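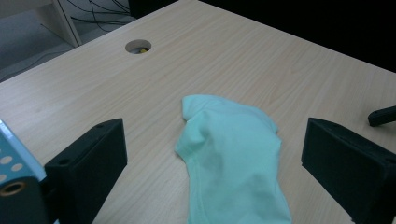

DRANDBRIDGE, July

To: Members of the Interlibrary Lending list
From: Jayanthi Thampi, Lending Services, Drandbridge Library System
Subject: Re: Return periods and the new request form

Colleagues,

Thank you to those who wrote in response to the notice on return periods. Danjuma Ibrahim's message of Tuesday, which is quoted in full at the end of this one, raised most of the points that others sent to me privately, so I have used it as the basis for this reply. Please treat what follows as the current position. The printed lending guide will be brought into line with it when the next edition is prepared.

Loan period

The standard period for an interlibrary loan is now 30 days. The period begins on the day the item is checked in at the borrowing library, and it ends on the day the item is handed back at that library's desk. Days in transit are not counted against the reader in either direction. This was the intention of the original notice, but the wording allowed a different reading, and I regret the confusion it caused at Ilar and Effiong, where several readers were told that their books were overdue when they were not. Any charges raised on that basis should be removed. Staff do not need my approval to do so.

One renewal remains available on all ordinary items. The request for renewal should reach the lending library at least 3 working days before the end of the loan. Lending libraries are asked to answer renewal requests even when the answer is no. If no answer has been received by the due date, the borrowing library may extend the loan by one week and should record that it has done so in the notes field.

Items with restrictions

Local history, bound newspapers, and music sets are still lent at the discretion of the holding library. Where a restriction applies, it should be entered on the request record before the item is shipped. A paper slip inside the front cover may be used as well, but it does not take the place of the entry. We have had more than one case this year in which the slip stayed in the envelope and the book went home with the reader.

"Use in library only" means that the item may be consulted at a desk in any staffed room of the borrowing library. It does not have to be the reference room. At the smaller branches, where there is no separate reference room, a desk within sight of the counter is acceptable. Readers should be given the item on request and asked to return it to the counter whenever they leave the building. The holding library may ask for closer supervision in particular cases, and Konard has done so for the parish survey volumes. Those volumes are the only ones to which the stricter rule currently applies.

The request form

The new form has been in use at all branches since the spring. Of the 214 requests received in its first full month, 38 came back to the requesting branch for correction. In most of those the edition had been left blank. Several branches have asked that the edition field be made compulsory. I have discussed this with Zainab Dauda, who maintains the form, and we have decided against it for the present. Many readers do not mind which edition they receive, and a compulsory field would simply be filled with a guess. A checkbox marked "Any edition" will be added beside the field instead. Once it is in place, a request with neither an edition nor a check in the box will be held at the branch until one or the other is supplied.

The form will continue to accept requests made by telephone. Staff who take a request this way should enter their own initials in the second box and the reader's card number in the first. Please do not enter the branch number in either.

Shipping

The van route has not changed. Konard is served in the morning, Ilar and Effiong after noon. Items for shipment should be in the gray crates and labeled by the time the driver arrives. The driver is not able to wait while items are checked out, and has been asked not to.

Oversize volumes need a board on either side and should be tied with cotton tape. Rubber bands leave marks on cloth bindings and must not be used. Elsie Sugden has a supply of tape and cut boards in the mending room at Drandbridge and will send them on the van to any branch that asks. She would be glad to have used boards back.

Loose inserts such as maps and errata sheets should be counted by the sending branch and the number written on the label. The receiving branch should count them again before the item is given to the reader. If the two numbers differ, please telephone the sending branch the same day. It is far easier to trace a missing map while the crate is still in the building.

Lost and damaged items

Replacement costs are set by the holding library and collected by the borrowing library. Where a title is out of print, the holding library may accept a copy found by the reader, provided that it is the same edition and in sound condition. It is not obliged to accept one. Any agreement of this kind should be made between the two libraries, in writing, before the reader spends any money.

Ordinary wear is not damage. A loosened hinge on an old book that has traveled through three branches should be reported to Elsie Sugden for repair, and the reader should not be charged. Water, ink, and missing pages are charged in the usual way.

Matters still open

Two of the points in the quoted message cannot be settled yet. The first is whether audiobooks should be lent between branches at all, given how often discs go astray. Funmilayo Jibrin is collecting figures from each branch, and I would ask that you send yours to her even if the number is very small. The second is the status of college students who live outside the district during the school year. Their cards are issued under an older arrangement, and I have asked the administration office for the text of it. Until I have read it, please continue to lend to these students as you have been doing.

Corrections to this message may be sent to the list. Questions about a particular reader's account should come to me directly and should not be posted here, since the list archive can be read by all members.

Jayanthi Thampi
Lending Services
Drandbridge Library System

On Tuesday, Danjuma Ibrahim wrote:

> Dear all,
>
> I have read the notice on return periods with the staff here at Effiong, and we would be grateful for guidance on the following before we explain the changes to our readers.
>
> The notice says that the loan runs "from dispatch." Does this mean the day the book leaves the lending library? If so, a reader here could lose most of a week before the book is on our shelf. Two of our regular borrowers have already had overdue letters for books that they returned, by our own stamp, on time. I have asked them to set the letters aside for now.
>
> We are also unsure how to treat items marked for use in the library. Our building has a single public room. We have been seating readers at the desk nearest the counter, but a colleague at Ilar understood that such items should be refused by any branch without a reference room. We would be sorry to turn people away.
>
> On the form, could the edition be made a required field? We have had a good many requests sent back, and the reader then has to be called, sometimes more than once.
>
> Audiobooks continue to be a difficulty. The last set we received was one disc short, and we could not establish where it had been lost. Is there a view on whether these should travel at all?
>
> Finally, we have several students who are home for the summer and whose cards show an address outside the district. I would like to know whether they may place requests through us. I have allowed it so far.
>
> One smaller matter. We have run out of tape for the large volumes and have been using string, which I know is not ideal. Please let me know whom to ask.
>
> With thanks,
>
> Danjuma Ibrahim
> Branch Librarian, Effiong

--
You are receiving this message as a member of the Interlibrary Lending list. To leave the list or change to the weekly digest, write to the list owner from the address at which you are subscribed. Replies to this message go to all members.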